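Grullport workshop member rehearses kitchen robot in simulation before the build

GRULLPORT — A member of the Wasden shared workshop is building a kitchen helper out of a robot arm and a two-finger gripper, and for now most of the work is taking place on a computer.

Jaime Meireles started the project, which he calls Falcão, in May. The goal is modest. He wants an arm at the end of a counter that can pick up a potato, move it to where it is needed and set it down without knocking over whatever else is standing there.

Meireles is building the bench for the arm himself in the Wasden wood room. The top is cut and the legs are glued up. While he finishes it, he is running the task in a simulated kitchen, with a Franka Emika arm, a stone-patterned counter, a coffee machine and a dining area behind.

"I can make the same mistake all evening and it costs me nothing but electricity," he said. "On a real bench I would be sweeping up."

By his own log he has completed 836 simulated runs. He changes the starting position of the potato between batches and saves images from a view of the whole counter and from a close view at the gripper. He reviews them the next morning before work.
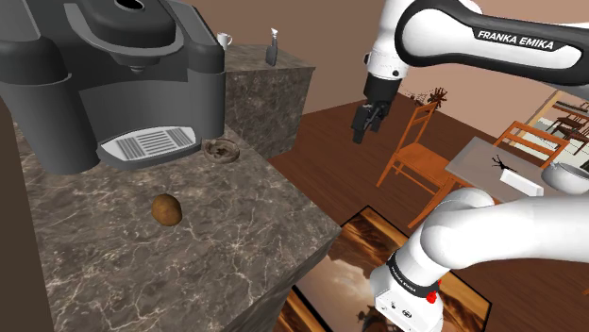
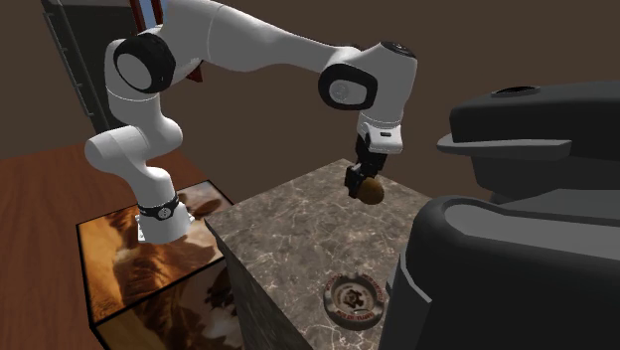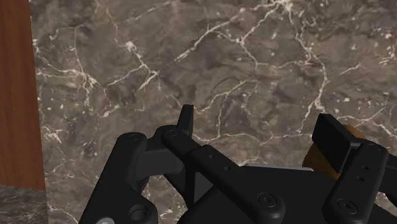 Simulated views from the Falcão project. In the first, the potato is on the counter in front of the coffee machine and the gripper is empty.

The coffee machine has caused the most trouble, Meireles said. It is bulky, and an arm reaching past it has to bend in ways that are hard to plan. In the first 103 runs he let the software choose any path it liked, and the arm often brushed the machine on the way down. He has since added a rule that keeps the wrist high until it is over open counter.

The second problem is the grip. A potato is not a regular shape, and two flat fingers can push it away if they close off center. Meireles rewrote the approach so the arm pauses above the potato, checks the close view and corrects its position before lowering. That adds roughly 20 seconds to each run on his computer, which he said he can live with.

He has spent $229 on the project so far, mainly on lumber, bolts and a used power supply. The arm is not part of that figure. Meireles has applied to Womum, a lending program for workshop equipment, to borrow one once the bench has been checked for stiffness.

Wasden requires any powered arm to be bolted down and fitted with a stop button within reach of the operator. Meireles has already drilled the mounting holes and plans to put the button on the front edge of the bench, on the left side.

He expects the first runs on the real bench to use a foam block. Potatoes will come later, along with a dish or two placed nearby as obstacles.

Members who want to see the simulation can stop by the electronics table at Wasden after 7 p.m., when Meireles is usually there. The bench is being stored in the wood room and should not be moved until the glue has set.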